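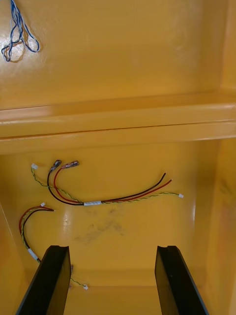

Harness picking, Wastomlow cell – January, 4:10 pm

Target for the set is 984 episodes. I still doubt the number means much. Half of what we log is the same easy grab, tape in the middle, wires lying flat on bare plastic.

Ramasamy's sampling note says to vary the start pose. 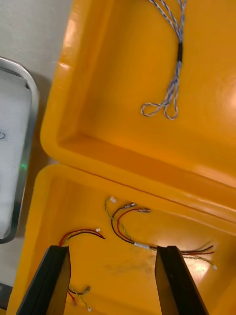
Fine, but pose is the cheap part. What I want varied is how the harnesses lie on each other, and the note skips that.

The blue-and-white ones worry me more. Open loops, twisted pairs going everywhere, one short black sleeve to aim for.
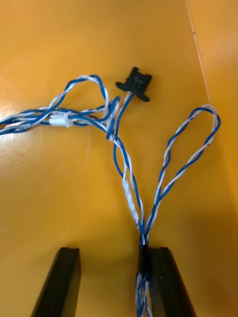 I'd hold out 50 of these and not train on them at all. Otherwise the score is just memory.

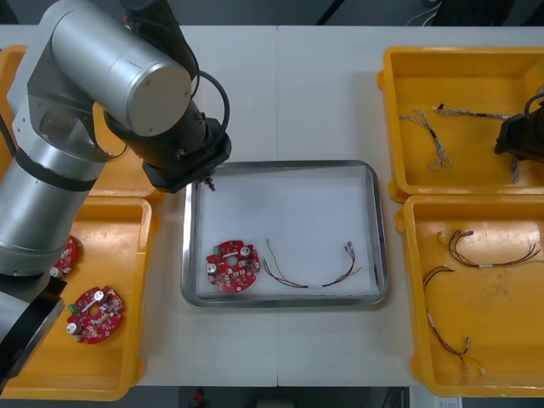
Bin layout next. Lonard wants one part type per bin for the whole run. With red boards front left and the tape-labeled harnesses front right every time, the policy could learn the corner and ignore the part. Swap bins every 4 episodes – check whether the Briltwood logger keeps the bin order.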